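Chapter 16
Sorting and Storing Stock

A stockroom is a place where things wait. Some wait an hour and some wait a year, and the way they are put away decides how long it takes to find them again. This chapter deals with small parts: screws, clips, blocks, fittings and anything else that is kept by the piece.

Small parts are usually sorted in one of two ways. They can be sorted by kind, with all parts of one type together, or by order, with everything a customer has asked for in one container. Most stockrooms sort by kind on the shelf and by order on the packing bench. Trouble starts when the two are mixed.

Before any sorting is done, the work surface should be cleared. A pale surface helps, as dropped pieces show up against it. Dark parts are the exception to watch for when the surface is dark too.
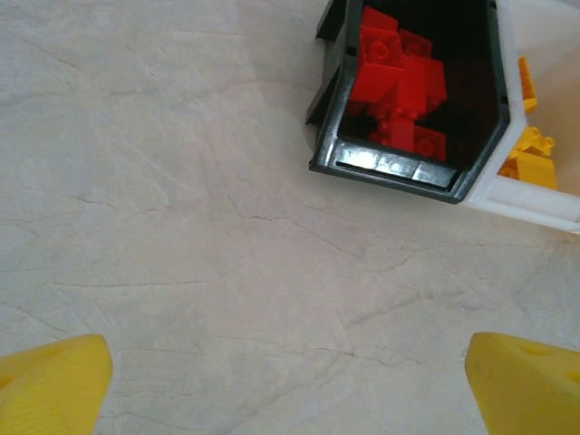
16.1 Choosing a container

The supply firm Trivside moved its spare parts store in August. The manager, Renji Oshima, listed 291 part types, and most of them were kept in whatever box they had arrived in. Labels faced different ways. Two part types had the same number. His first decision was to use open bins for parts picked daily and lidded boxes for the rest.

Open bins are quick to use, but they collect dust and can be overfilled. A bin should be filled no higher than its front lip. Color is a useful second label. If each bin holds pieces of a single color or type, a stray piece is noticed early. Color should never be the only label, as some workers cannot tell red from green.

Bins that are used together should stand together. A short row within reach of the picker saves more time than a long shelf in strict number order. 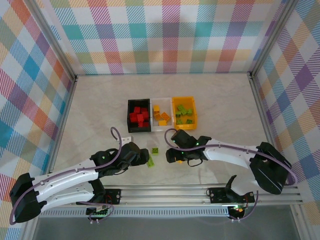
When should a bin be refilled?
A bin should be refilled when the stock left in it will just cover the time needed to bring more. This level is called the reorder point, and it is worked out in section 16.2.

16.2 The reorder point

Suppose a store uses 1034 clips in a working month of 22 days. Daily use is 1034 divided by 22, or 47 clips.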